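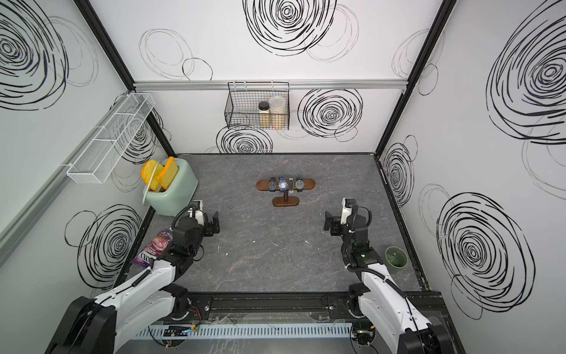 Toast is sliced bread that has been browned by dry, radiant heat. It is one of the simplest cooked foods in the world and one of the most loved, eaten at breakfast, as a snack, under eggs, next to soup, and late at night by people who have decided against cooking anything else. Almost any bread can be toasted, and the results vary wonderfully with the loaf, the thickness of the slice and the strength of the heat.

The word comes through Old French from the Latin torrere, meaning to parch or burn. The habit of "proposing a toast" shares the same root, and grew out of an old custom of floating a piece of spiced toast in wine or ale.

Browning

The color and smell of toast come mainly from the Maillard reaction, a family of chemical changes between sugars and amino acids. It is named for the French chemist Louis Camille Maillard, who described it in 1912, and it is also at work in roasted coffee, seared meat and the crust of the loaf itself. The surface of the slice has to lose much of its water before browning can get going, and for a while very little seems to happen to the bread. Then the color comes on fast! Anyone who has looked away at the wrong moment knows how short the step is from golden to black.

Under the browned layer, the inside of a thick slice stays soft and turns warm and slightly steamy. The contrast between the two is a large part of the pleasure. Thin slices dry all the way through and become crisp, as in Melba toast.

Bread that is a day or two old is often preferred. Staling makes the crumb firmer as its starches settle back into a more ordered form, and heating partly reverses this, so a stale slice can come out of the toaster tasting far better than it went in.

Choice of bread

Soft white sandwich bread browns evenly and has a fine crumb that holds butter near the surface. Sourdough has larger holes and a chewy texture, and its edges tend to char before the middle has colored. Rye is dense and takes longer, but it gives a deep, malty flavor that goes beautifully with smoked fish or sharp cheese. Breads made with milk, eggs or added sugar, such as brioche and challah, brown very quickly and need a lower setting. Raisin bread should be watched, as the fruit on the surface scorches first.

Methods

Before electricity, bread was toasted on a long fork held toward the fire, on a hinged iron rack that stood on the hearth, or on a hot stone. Wire frames for use over a stove burner came later and are still sold for camping.

Electric toasters appeared around the turn of the twentieth century, once heating wire had been developed that could glow again and again without burning out. The first models toasted one side at a time, and the cook had to turn the bread by hand. Charles Strite, an American inventor, patented an automatic pop-up toaster in 1921, with a timer that shut off the heat and springs that raised the slices. Commercially sliced bread went on sale in Missouri in 1928, and the two inventions suited each other perfectly.

A broiler gives a fine result for many slices at once, though they must be turned. A dry skillet works well for uneven, hand-cut pieces. Frying in butter or oil gives something richer, and writers disagree on whether the result should be called toast at all — a grilled cheese sandwich is usually treated as its own dish.

Toppings and dishes

Butter is the most common topping, and it melts in best when the toast is still hot. Jam, honey, marmalade, peanut butter and cinnamon sugar are popular sweet choices in North America. In Britain, baked beans on toast is a standard quick meal, and Welsh rarebit pours a savory cheese sauce over the slice. Australians are devoted to yeast spread, applied thinly over butter. In Catalonia, pa amb tomàquet is made by rubbing bread, often toasted, with ripe tomato and adding olive oil and salt. Italian bruschetta begins with grilled bread rubbed with garlic. Singapore and Malaysia have kaya toast, filled with a fragrant coconut and egg jam and often served with soft eggs and strong coffee.

French toast is made by soaking bread in egg and milk before frying. Recipes for soaked and fried bread go back to Roman times, which makes it one of the oldest ways of using up a loaf.

Local traditions

The town of Flandidton holds a toast supper each October, when the bakeries on Orkitz Street bring out their darkest rye loaves. The supper began as a way to use up bread left from the harvest market, and the usual topping is still onions cooked slowly in butter until they are nearly jam. At the largest supper yet held, 1,000 slices were served at 148 places, and the onions ran out first. The Seyoum bakery, the oldest on the street, sells a 13-slice "supper loaf" for the occasion, with the heel left on at both ends for people who like extra crust.

Food writer Zewditu Wubshet collected the town's recipes in a small book, Both Sides, published in April 2018. It covers 17 toppings and includes a lively chapter on the correct thickness of a slice, a question on which Flandidton families remain sharply divided. Wubshet favors a thick slice, toasted slowly, then left standing on its edge for a minute so that steam can escape and the underside stays crisp.

Serving and storage

Toast is at its best within a few minutes. Stacking hot slices traps steam and softens them, a problem the toast rack was designed to solve. Its upright dividers keep the pieces apart and crisp, but they also let them cool quickly, and lovers of melted butter have complained about racks for generations.

Sliced bread can be toasted straight from the freezer with a slightly longer setting. Leftover toast keeps poorly as toast, but it can be crushed for crumbs, cut into croutons, or broken into a bowl of soup, where it drinks up the broth.

See also

Bread pudding
Crostini
Rusk
Zwieback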